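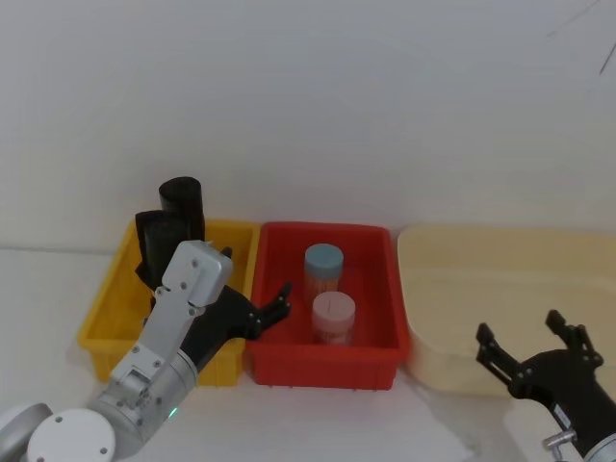
Ticket 458: left arm stops short when reaching into the red bin
Opened by: Faisal Bukhari
Status: open, waiting on a cable
Project: Privow (two-arm sorting table, shared workshop)

Faisal, 30th July
Hello all, and sorry in advance for the length of this one. The left arm has started stopping partway through its reach over the yellow bin. It gets as far as the rim of the red one, sits there for a moment as if it were thinking it over, and then the controller throws error 2152 and wants a restart. The green light on the arm stays on the whole time, so I don't believe we are losing power. The right arm, bless it, has never given me a moment's trouble.

What I've tried so far:
– Restarted the Vavard controller and reloaded the saved positions. Same error.
– Ran the left arm with the bins off the table. It made the full reach every time, which got my hopes up far too early.
– Put the bins back and took the two jars out of the red one. Error again, so the jars are off the hook.

Jahangir
Thanks for writing it all out, Faisal, it saves me a trip across town. 2152 on that controller is a following error, meaning the joint is lagging behind where it was told to be. Two questions. Did you change the speed after we fitted the Andwood fingers? And is the path still the old one, from when the yellow bin was empty? You have a couple of tall black cylinders standing in there now, and the gripper housing passes very close to the front one. A light rub would be enough to set this off.

Faisal
Speed is at 1000, same as before the fingers. The path, though, is indeed the old one, and I feel a bit silly. I raised the middle waypoint by 3 cm and ran it again. Much better! It now does up to a dozen reaches before the error comes back, where before it failed on the first or second.

Jahangir
Good, so that was part of it. If it still turns up after a while, I'd look at the wrist cable next. We had a Schmieder cable on the old arm that went stiff near the connector and pulled on the joint once the wrist was turned far enough. Could you hold the slack by hand (power limit down, please!) and see whether the error stays away?

Faisal
Held the slack for a good long run and had no error at all. Let go, and it was back within a few reaches. I've ordered a longer cable and will fit it when it comes. Please leave the raised waypoint as it is, and use the right arm only until then.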